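05/10/2025
Por: Departamento de Comunicación de Hunside

Hunside abre en Climthorpe un servicio de revisión y montaje de routers de antena desmontable

Hunside ha puesto en marcha en sus instalaciones de Climthorpe un servicio de recepción, limpieza y montaje de routers con antenas desmontables. El servicio atiende a administradores de fincas, centros de formación y pequeñas oficinas que retiran equipos de una sede para instalarlos en otra. La primera partida, de casi 700 equipos, procede de la renovación de red del parque empresarial Khoury.

El trabajo se realiza en mesa cubierta. El cuerpo del router se apoya sobre una lámina negra, que facilita localizar las piezas blancas y evita el roce de la carcasa con el tablero. Las antenas pendientes de colocar se dejan tumbadas a un lado del cuerpo, con las puntas orientadas en el mismo sentido.
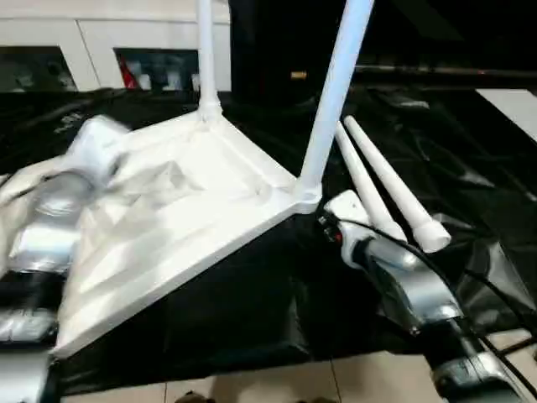 Revisión de roscas

La incidencia más frecuente en equipos trasladados es la rosca dañada por un apriete en ángulo. El procedimiento de Hunside establece una inspección del primer filete antes de presentar la pieza y un inicio de giro sin carga. Si se percibe resistencia en la primera vuelta, la pieza se retira, se limpia y se vuelve a alinear. No se admite el uso de lubricantes ni de cinta selladora en las uniones de plástico.

Las marcas superficiales en el tubo no son motivo de rechazo. Sí lo son las fisuras en el collar, la pérdida de material en los filetes y cualquier holgura apreciable una vez asentada la pieza.

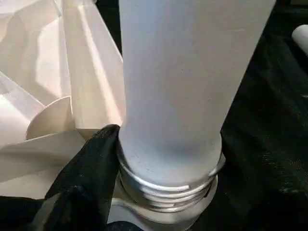 Tramo roscado de una pieza tubular blanca, junto al collar de la base.

Orden de montaje

El montaje comienza por las posiciones traseras y termina por las delanteras, de modo que las piezas ya colocadas no obstaculicen el giro de las siguientes. El tiempo asignado por equipo es de 40 minutos, incluidas la limpieza y la anotación del resultado en la ficha Tinach, el registro interno de la empresa. 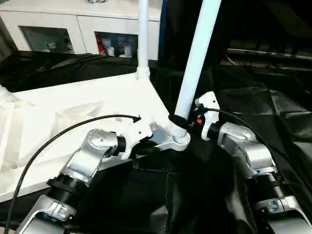
La ficha Tinach recoge el estado de cada unión por separado y acompaña al equipo hasta su entrega. Para cada posición se anotan el asiento de la rosca, la verticalidad y el estado del soporte. Conviene identificar las piezas antes de desmontarlas, pues no todas tienen la misma sección: la del fondo es más delgada que la central, que lleva además una banda negra justo por encima de la base roscada. Las fichas se conservan durante 36 meses y pueden solicitarse por escrito.

Protección de las piezas

El material textil empleado en el puesto se sacude y se revisa al cambiar de lote. Las piezas blancas no deben arrastrarse sobre él; se levantan y se depositan en su nueva posición. Los tejidos con restos de polvo abrasivo se sustituyen. 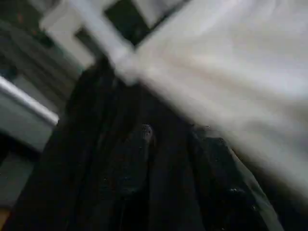
Tejido claro y tejido oscuro junto a dos elementos blancos.

Condiciones del servicio

La admisión de equipos está abierta desde octubre. Cada envío debe incluir una relación de modelos y las antenas embaladas aparte del cuerpo. Hunside emite el informe de recepción en un plazo de dos días laborables. La configuración de red y la sustitución de componentes electrónicos no forman parte del servicio.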